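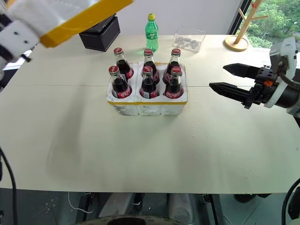

Gripper keeps dragging the foam carrier when it pulls a bottle. Any ideas?

Posted in School Clubs & Competitions
Tags: two-arm, gripper, pick and place, foam

McPheeMom_Robotics

Hi all! I help out with an after-school robotics club and we're getting ready for the Dikurier tabletop challenge in June. Our task is the six-pack one: glass cola bottles in a white foam carrier, six compartments, and the robot has to lift them out one at a time and stand them on the table. We're running a two-arm setup with long flat fingers that taper at the tips. The kids wrote the whole sequence themselves and I'm so proud of them, but we are stuck.

The front row comes out okay most of the time. The back row is awful. The fingers come in from the side, grab the neck, and on the way up the bottle tilts a little, wedges in the foam, and the whole carrier comes along for the ride. Plus we're chewing up the foam and getting crumbs everywhere. Points come off for moving the carrier more than 10 mm, so this matters a lot to us.

We've tried squeezing harder (worse) and going slower (same thing, only slower). I'd rather not tell the kids to glue it down, and I'm pretty sure the rules say no anyway. Help?

Vitier_shopguy

We had this exact headache last season with a different carrier. My bet is your lift isn't straight. If the wrist is even 2 degrees off, the bottom of the bottle rubs one wall of the pocket the whole way up, and foam is grabby. Have the kids log the wrist angle at the start and end of one lift and compare. Ours was drifting because the elbow and shoulder weren't finishing their moves together. Once we broke the lift into short little hops it came up clean.

Also, take the front row out first and move those bottles well away before you touch the back ones. With all six in there your lower finger has hardly any room. And use your other arm! If it's just parked off to the left during the pick, let it rest lightly on the rim of the carrier. Check your rulebook, but ours counted that as fair play since it's part of the robot.

nesorier_fan

just use suction

tangledcables

Suction on a metal bottle cap can work, but a full glass bottle is heavy and I've watched one drop, so please don't let kids stand close if you go that way.

I agree with the straight lift idea. One thing I'd add is to grab lower on the neck if you can. We were pinching right under the cap and the bottle swung like a bell. Moving down a bit fixed most of it. Then we ran almost 200 practice picks before the event, and the foam got looser as it wore, so keep a fresh carrier aside for your last few rehearsals or you'll be tuned for a worn-out one. Ask me how I know!

McPheeMom_Robotics

Thank you!! We logged the angle this afternoon and yep, it leans toward the back on the way up. The kids are rewriting the lift in hops and arguing about whether the left arm should hold the rim or just touch it. I'll post again when we've run the back row a few times.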